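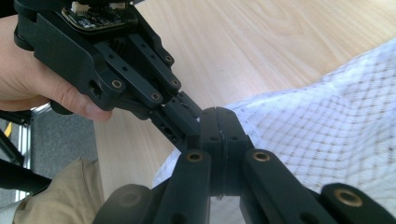 Tyra Granström writes that her agents kept losing calls at shift change until she moved the overflow queue to a separate group, and she asks for that step to come before the opening hours. It now does, as step 4 below.

4. Setting up call queues

This section covers the inbound queues in Lumside. You will need a supervisor login and the list of extensions for your site. If your site was moved over from Trastow, read the note at the end of 4.2 before you change anything.

4.1 Before you start

Check that every agent who will take calls has an extension and has signed in at least once. An extension that has never been signed in to can be added to a queue, but it will show as Away and calls will pass over it.

Queue changes take effect when you press Apply. Calls already waiting stay under the old settings until they are answered or dropped.

CAUTION: Do not press Apply while a payroll or billing line is busy. Callers who are listening to a menu at that moment may hear it start again.

4.2 Creating a queue

1. Sign in to Lumside and open Lines, then Queues.
2. Press New queue. Type a name of no more than two words. The name is shown on the agent's screen when a call comes in, and long names are cut short.
3. Enter the queue number. Main queues at Lemness start at 109 and overflow queues start at 119. Other sites should use the range on their own numbering sheet.
4. Create the overflow queue now, before setting any hours. Press Add overflow, give it a number, and add at least one agent from a different shift group.
5. Go back to the main queue and set the opening hours. Hours are in 24-hour format. Leave both boxes blank for a day when the line is closed.
6. Under Agents, add the extensions one per row. Drag a row up to have that agent rung earlier.
7. Choose the ring order. Longest idle suits most teams. Fixed order rings from the top of the list every time and should be kept for lines with a named first contact.
8. Press Check. Any row shown in red has a fault and must be put right.
9. Press Apply.

Note: Sites moved over from Trastow keep their old queue names with a T in front. You can rename them, but reports made before the change will still show the old name.

4.3 Waiting messages

1. Open the queue and choose Messages.
2. Pick a recording from the list, or press Upload to add your own.
3. Set the gap between messages in seconds.
4. Tick Say position in queue if you want callers to hear their place.
5. Ring the queue from an outside phone and listen to the whole message.

Miroslava Vlček looks after the recordings for Tveit and Lemness. Send her the script as well as the sound file, as both are stored.

4.4 If calls are not reaching agents

Calls ring once and drop: the overflow queue has no agents signed in. Add one or switch overflow off.

All calls go to one person: the ring order is set to Fixed order. See step 7 in 4.2.

The queue shows Full: the log has reached 1000 entries. Export it under Reports, then press Clear log. Clearing cannot be undone.

For wrap-up codes and call notes, go to section 5.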